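## 3. Materials: the two-bin setup

Work on household sorting mostly looks at the shelf or the drawer, places where things already have a home. Bins got less attention. We think bins are where most of the mess sits, so the Wenddale part of the study is bins only. Same type throughout, dark gray, rectangular, walls sloping inward to the floor, set one in front of the other (Fig. 3).

Objects came from the Planulach list, which was put together from donated household goods. 62 items in all. We grouped them by how they behave when put down and not by what they are for, following the Nic Aodha scheme: things that roll, things that fold over themselves, things that crumple and stay crumpled. A ball rolls. A cloth folds. Packaging is the awkward one, it holds a shape until something presses on it and then holds a different one. The scheme has no class for "partly full" and we did'nt add one, though we probably should have.

Each arrangement used no more than 6 items per bin. More than that and the lower layer is hidden, and then coding takes forever.

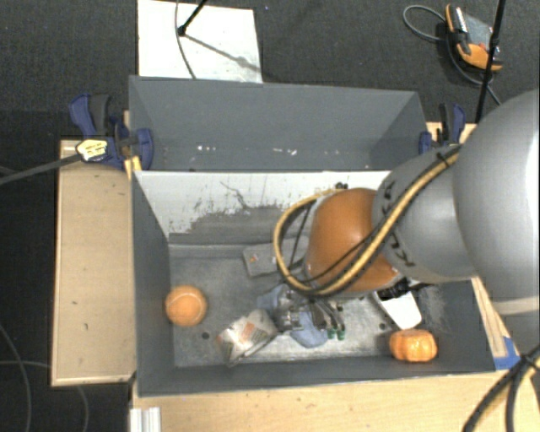
**Figure 3.** Front and rear bins. Front bin holds an orange tennis ball (left), a crumpled package with orange and dark green print, and a light blue cloth under the gripper.

Cloths caused most of the disagreement between coders. The question is where a cloth ends. A folded one has edges you can point to; a crumpled one has a fold here, a fold there, and the two parts can look like two cloths when something is lying across the middle. First pass, coders marked these as separate items in 11 arrangements. Rule after that: same color and same weave, treat as one item unless a gap of bare floor is clearly visible between the parts. Agreement went up. Rule is crude, and it fails for matched pairs of washcloths, which we then took out of the list.

Bin wear was left alone. Repainting was discussed at Gerham early on and dropped. Scuffs, chipped paint and scratches are normal in storage that gets used, and a clean floor makes light-colored packaging easier to pick out than it would be in somebody's garage. Floor holes were kept open too. They matter a little for the coding, as small dark items near a hole were sometimes logged twice, once as the item and once as the hole. We added a bin map to the coding sheet so the holes could be ruled out first.

Position was coded relative to the walls: touching, near, or free. Round items were mostly expected near a wall or in a corner, given the slope, and soft items anywhere. "Near" meant less than the item's own width, which works fine for a ball and badly for a cloth, whose width depends on how it landed. For cloths we used the widest visible part. Contact between items was coded seperately, yes or no, no attempt at how much.

Total position codes after cleaning: 3,109. Codes from the washcloth pairs are not in that number. Breakdown by class is in the next section.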